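Workshop Tips: Choosing and Setting Up a Gripper for Small Fiddly Jobs

Filed under: Workshop, Bench robots, Taking things apart

A reader in Norkport wrote in to ask which gripper to put on a small arm for taking old computers to bits. The answer I wanted to give was "a screwdriver and a free Tuesday", but I've spent a good part of the winter swapping grippers on and off and I may as well get a page out of it. These are the tips that survived. The ones that didn't are in a drawer with the bent fingertips.

Before you buy anything

Write down the three smallest things you want to pick up and the one heaviest. Take that list to the catalogue and don't let the catalogue talk you out of it. Every maker quotes the largest object the gripper can hold, generally something like a melon. I have yet to find a melon inside a desktop computer.

Look at how the fingers behave when closed. Some meet neatly at the tips. Some meet in the middle and leave the tips apart, so you can crack a walnut but can't lift a memory module. Hold a strip of paper between the tips in the shop, or ask whoever is selling it to do so while you watch. If the paper slides out, so will everything else.

Check the stroke and then check it again with your own ruler. My Vurklow was sold with a generous opening, and it does open that far, provided you take the rubber pads off first.

The three I tried

Kundix two-finger, electric. Narrow fingers, a bit slow, very even squeeze. Best of the lot for memory modules and for anything you hold by its edges. The force setting goes from 1 to 1000 and the useful part of it for computer work lives below 115. Above that you are making a nutcracker. The manual is four pages long and one of those is a drawing of the box.

Vurklow two-finger, electric. Quicker, stronger, fatter. Good for drives and power supplies, hopeless anywhere near the processor, where it behaves like a man in oven gloves looking for a contact lens. Pads wear out. Buy spares at the same time and save yourself a second lot of postage.

Henao suction cup. Lovely on flat, clean, smooth things. Old computers are seldom clean. It lifted a processor by its metal lid the first time I asked and I was smug for a whole afternoon. Then I tried it on a drive label with a curled corner. Keep it for the processor and wipe the lid first.

If you can only have one, have the Kundix and be patient. If you can have two, add the Henao. The Vurklow I would borrow.

Setting out the bench

Lay the tower on its side with the panel off. Standing it up looks tidier, but then the arm has to come in sideways and you'll spend the evening teaching it not to put its elbow through the fan. From above, gravity is on your side for once.

Use a bench top you can clamp to. A slotted or slatted one is ideal, as a case that creeps a few millimetres during a run will ruin every position you saved. Push it by hand before you start. If you can shift it, so can the arm.

Make a proper holder for the parts and put it beside the case, within easy reach. A printed one is cheap and can be as ugly as you like. Give the drive a slot to stand up in, the processor a square recess and the memory a long narrow slot. Leave spare pockets, because you will think of something else. Put a slight slope on the top of each slot, so that a part arriving a touch off centre slides in. That one change did more for my success rate than any of the grippers did, which was annoying after what they cost.

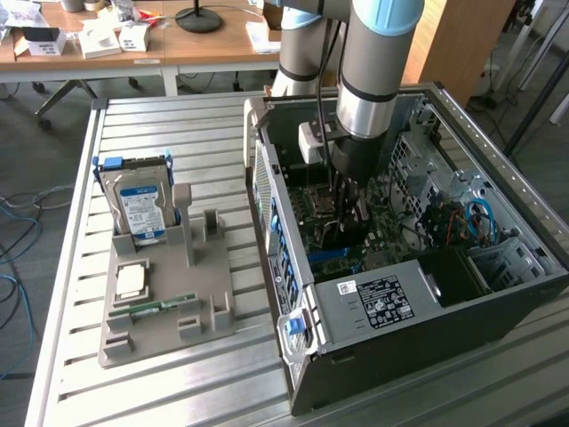
Gripper down by the processor socket, with the parts holder to the left of the case.

Keep the gripper vertical for the first tries. It's tempting to tilt the wrist to get round a bundle of cables, and sometimes you must, but each tilt is one more thing to be wrong about. Move the cables first. A bit of soft tie round the SATA leads takes a minute and costs next to nothing.

Know where the tall things are. The drive cage and the power supply stand well proud of the board, and an arm that clears both on the way in won't necessarily clear them on the way out with a memory module dangling from it. Save a safe point high above the case and send it there between every two moves. It's dull to watch. So is waiting for a new finger.

Cables on the arm itself

Strap the cable to the links in several places and leave a loose loop at each joint. Then run the arm slowly through its whole range with your hand over the stop button and watch the cable and nothing else. If it goes tight anywhere, the loop wants to be bigger. If it droops into the case, smaller. There's a happy size in between and you'll find it on the fifth go.

The cables on the floor are another matter. I have no tips. I have tried boxes, clips, a length of drainpipe and shouting.

Cameras

A camera on the wrist sees the part nicely until the moment the fingers get there, and then it sees fingers. A fixed one off to the side sees the whole job but won't tell you whether you're a millimetre out. Use both if you can run to it. If you can't, go for the fixed one and put your money into the parts holder.

Whichever you choose, mind the lamp. Metal lids and bare steel cases throw back a bright patch that wanders about as the arm moves. Point the lamp at the wall, or a sheet of white card, and let the light come back softly. Baking paper over the shade works for LED lamps. Don't try it with an old hot bulb unless you'd like the insurance people round.

Controllers

The cheap Kundix box has 2 inputs, and you will want three. Get the next size up. Give each saved position a name you'll understand next month: "over memory, high" is a good name and "test new FINAL b" is a bad one, and I have eleven of the bad ones.

Steering by hand with a joystick is fine for finding positions and poor for squeezing things. Find the place by hand, save it, then let the controller do the closing at a set force. Hands get tired and start to hurry at teatime.

Before the arm goes anywhere near a computer

Shut the machine down, unplug it, and hold the power button in for a few seconds afterwards. Leave the power supply sealed. It can hold a nasty charge for a good while and there's nothing in there you need.

Earth the case and yourself. Ordinary rubber fingertips can build up static, so buy the anti-static kind if you mean the parts to work again.

Release the memory clips and the processor lever by hand. Yes, it feels like cheating. Teaching a two-finger gripper to undo a socket lever is a hobby of its own, and my notes on it would not pass the editor.

Processors with pins want more care than processors with flat pads. Practise on a dead one. Practise on several dead ones, if you're using the Vurklow.

A fair way to compare

Do the same three parts in the same order with every gripper: memory, processor, drive. Ten goes each. Put the case back exactly where it was, using a pencil line or a bit of tape. Score a go as good only if the part ends up seated in its slot without help. A nudge from your finger makes it a miss, however small the nudge and however late at night.

Change one thing at a time. I once swapped the fingers, the pads and the speed all at once, got a splendid result and have never been able to get it back.

Write the scores on paper. I use the back pages of a 1938 household accounts book from a junk shop, where the neat columns for coal and candles do very well for drops and jams.

Odds and ends

Fingertips slipping? Wipe them with a damp cloth and let them dry before you blame the software.

Part swinging as it's carried? Slow down the start and the stop of the move. The middle can go as fast as you please.

Gripper gets weaker through the evening? Feel the motor. If it's hot, put the kettle on and give it twenty minutes.

Lost screw? Look on the magnet tray, then under the case, then in the turn-up of your trousers.

Next month: getting label glue off drive caddies, with and without losing the skin from your thumb.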